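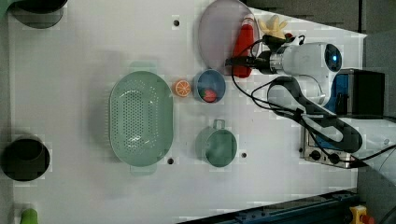 Portion size advice is where I want to start, because it's the part of the nutrition world that gets repeated most and checked least. Everyone in this room has heard that a smaller plate makes you eat less. Ask for hands: who has bought smaller plates because of it? Then point back to the slide. A big round lavender plate like that one at the top of the table is supposed to be a problem twice over, once for being large and once for being the wrong color. I've seen both claims on the same poster.

(Pause. Let them look. Don't rush to the next slide.)

## Where the claim comes from

- The story is an optical illusion. Same scoop of rice, bigger rim, looks like less rice.
- The illusion is real. You can draw it on a napkin.
- What I doubt is the jump from "looks like less" to "so you eat more" to "so you gain weight." Those are three separate claims and people sell them as one.
- People go back for seconds. Most of the handouts I've read never mention seconds.

## The Gellbridge lunchroom

Tell this one slowly, it's the best thing in the talk.

Gellbridge swapped its lunchroom plates for smaller ones and announced that food waste had dropped 14 percent in 8 weeks. Nice number. I asked for the sheets. The swap happened in June, when half the building is on vacation, and in the same month they dropped the fried menu and started charging by weight. Any one of those could do it. The plates got the press release.

I asked whether they'd weighed the food people took, as opposed to what they scraped into the bin. They hadn't. Less in the bin may mean people took less. It may also mean they finished everything.

## Things being sold on the back of this

- Plarkby "mindful" dinner set, $49. It's a nine-inch plate with a line on it. The box says "clinically inspired," and I'd like someone to tell me what that means.
- Badetti's app, which scores your dinner from a phone photo. I gave it the same bowl of lentils twice and got two answers.
- Carretero's workplace course. The slides cite one study, and the study is about popcorn.

If somebody objects that smaller plates worked for them: fine, I believe them. Keep using the plate. My complaint is with the poster.

## On color

Keep this short. The idea is that food that matches the plate is harder to see, so you serve more. Maybe. How often is your dinner lavender?

## What I'd want before believing it

A study in ordinary kitchens, running for months, with seconds and snacks counted, and the weighing done by someone who doesn't sell plates. Even 2,000 calories a day, the figure on every label, is a rounded number meant for comparing packages — I wouldn't plan anybody's dinner around it either.

Skip the cereal bowl slide if we're past 2:40. Questions, and repeat them into the mic this time.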